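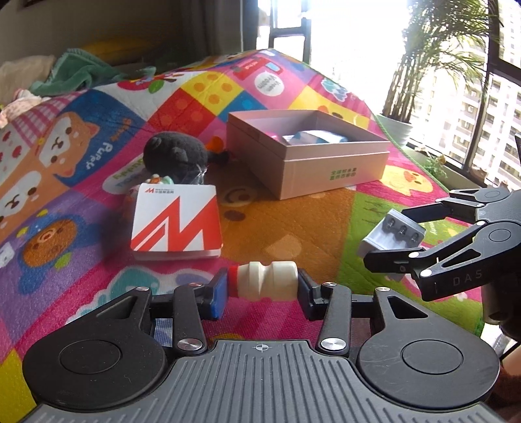

Leilani Wojcik wrote to ask whether a household needs a policy on toy boxes at all, given that most families settle the matter by putting whatever is on the floor into whatever container is nearest. Her letter continued for two pages and made the case well. Children, she argued, do not sort their belongings by type, and adults who insist on doing so are arranging the room for themselves.

The Miltidari Family Resource Center has lent toys and play materials to households in this district for many years, and its position on storage has been printed in the borrower's handbook for most of that time. The handbook recommends one container for each kind of toy. Building pieces go in one, soft toys in another, seasonal items in a third, and anything with batteries is kept apart from the rest. Staff have repeated this advice at the loan desk so often that few of us have stopped to ask whether it is followed, or whether it ought to be.

This essay takes the view that the handbook asks for too much in one respect and too little in another. A mixed box, packed by a child or with a child, is a sound way to keep toys. The Center should say so in its next edition, due in January, and should reserve its firm language for the few items that do not belong in such a box.

The case for sorting deserves a fair statement first. Sets stay whole when their parts are kept together. A puzzle that is missing a piece cannot be lent again without an apology written on the lid, and our shelves hold more of these than we would like. Sorting also makes return inspections shorter. Iraklis Lambrakis prepared the last internal report on returns, covering 253 household loans, and he found that items sent back in their own containers were checked in without difficulty in nearly every case. Items sent back in grocery bags and shipping boxes took longer. A lending service has to care about this, and nothing said below is meant to excuse a borrower from returning a set complete.

A home, however, is under no duty to operate as a lending service. The handbook was written by people who handle toys for a living, and it shows. We label shelves since we must find one game among 800 titles before the family at the desk loses patience. A parent at home is looking for the one toy the child wants before bed, and the child usually knows where it is. When Mrs. Wojcik writes that her son can name everything in his box from top to bottom, she is describing a catalog that works. It is kept in a different place from ours.

There is also the matter of the box itself. Much of the advice given to parents assumes a purchase. The Cakier storage wall, which a number of our borrowers have asked about, comes with 12 clear bins and a printed guide to what goes in each. It is well made, and the Center has one in its own playroom. It also takes up most of a wall, and many of the families we serve do not have a wall to spare. A cardboard box that brought fruit into the house costs nothing more, can be lifted by a small child, and can be replaced when a corner gives way. We have been slow to recommend it, in part from a feeling that a public body should point people toward something better. That feeling should be examined. A plain box that is used every evening serves a family better than a cabinet that only an adult can keep in order.

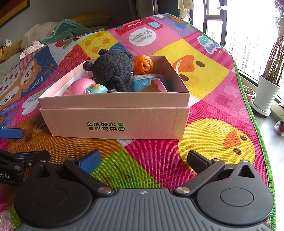

Soft toy, seasonal toy and small bright pieces sharing one fruit carton.

The combination will be familiar to most parents. Under the present handbook, a carton of that kind breaks the rules several times over. The plush toy should be with other plush toys. The jack-o'-lantern should have been put away with the autumn things and brought out again the next year. Yet it is difficult to name the harm. A plastic pumpkin does not cease to be a good toy when the holiday has passed. Children use one as a bucket, a hat, a house for smaller animals, and the head of an enemy, and there is no sound reason to hold those games to the last week of October. The practice of putting seasonal toys away belongs to the decoration of the house, where it makes sense, and has been carried over into play, where it makes less.

A child who packs a box makes a number of decisions. The large soft item must go in somewhere, and the hard ones must be fitted near it. If the soft toy goes in last, it may sit too high and come out again. If it goes in first, small pieces slip down beside it and are lost until the next day. These are questions of size, order and weight, and a child of three will work at them with great seriousness if left alone. Sorting into labeled bins asks for a different kind of thought, and a useful one, but the answer has been settled beforehand by the adult who wrote the labels. The Center's playroom staff have observed that children who are asked to match items to bins tend to look at the adult after each one. Children who are asked to get everything into the box tend to look at the box.

The Center does not suggest that this difference has been measured. It has been noticed, by people who spend their working days on a play mat, and it is offered here on that footing.

The packing also ends at a point that a child can see. A box is full, or the floor is clear, and the job is done. Under a sorting system the job can always be done more correctly, and in many homes the result is that the parent finishes it after the child has gone to bed. Several borrowers have told us as much with some embarrassment. They should not be embarrassed. They were following our advice.

Three objections have been raised to a change in the handbook, and each needs an answer.

The first is hygiene. Plush toys gather dust and crumbs, and a box that holds both plush and plastic will share the dirt between them. This is true, and it is true of the floor as well. The proper remedy is washing at regular intervals according to the care label, with the box emptied and wiped or replaced at the same time. Keeping soft toys in a bin of their own does not clean them.

The second is damage. Hard items can scratch one another, and heavier ones can crush those beneath. For the ordinary run of household toys the Center considers this acceptable. For borrowed items it is not, and the handbook should continue to ask that loans be kept in the bag or case in which they were issued. The line between a family's own toys and the Center's toys is a clear one and can be explained in a sentence.

The third objection is safety, and here the present handbook says too little. Its single line about batteries is buried under the storage heading and is easily taken as a matter of tidiness. It ought to stand by itself on the first page. Loose batteries, and any holder or charger for them, should be kept out of the toy box and out of the reach of children. Battery compartments should be closed and checked before a toy goes in. Plastic wrapping should also be taken out of the play area when a toy is opened. Thin, clear plastic is easily overlooked among bright colors, and adults who would never hand a bag to a toddler will let a scrap of packaging travel from floor to box and back again for weeks. Small parts need the same care in any home where there is a child under three. None of this depends on whether the toys are sorted. A labeled bin full of small pieces, set at floor height, is no safer than a mixed one.

It follows that the Center has been placing its emphasis in the wrong spot. We have spent a page and a half telling families to separate dolls from blocks, and one line telling them to separate batteries from everything. A parent who reads quickly, as parents do, will come away with the idea that all of these rules carry equal weight. A reader who has decided that the first rule is fussy may well ignore the last.

The revised page proposed for January would be short. It would tell families that one open box is enough for everyday toys, that a used carton in good condition is suitable if it is clean and free of staples and tape ends, and that the child should do the packing as far as the child is able. It would advise a second container only for sets with many parts, such as the Aitken railway kits, which lose their value quickly when a few pieces are missing. It would drop the paragraph on seasonal items altogether. The safety rules would come first and would be stated as rules, with the rest offered as suggestions.

Mrs. Wojcik ended her letter with a fair question about open boxes and visitors. Her mother-in-law does not care for the look of a carton in the living room and has offered to buy a Clindia chest with a lid. The Center has no view on mothers-in-law. On the chest, we would ask that the lid be light, that it have a support to keep it from falling shut, and that air be able to enter when it is closed. If those conditions are met, the chest may be accepted with thanks, and the carton can go inside it.

Comments on the proposed wording may be left at the loan desk or sent by mail to the Center's main address, marked for the handbook.

Miltidari Family Resource Center, 2025-12-26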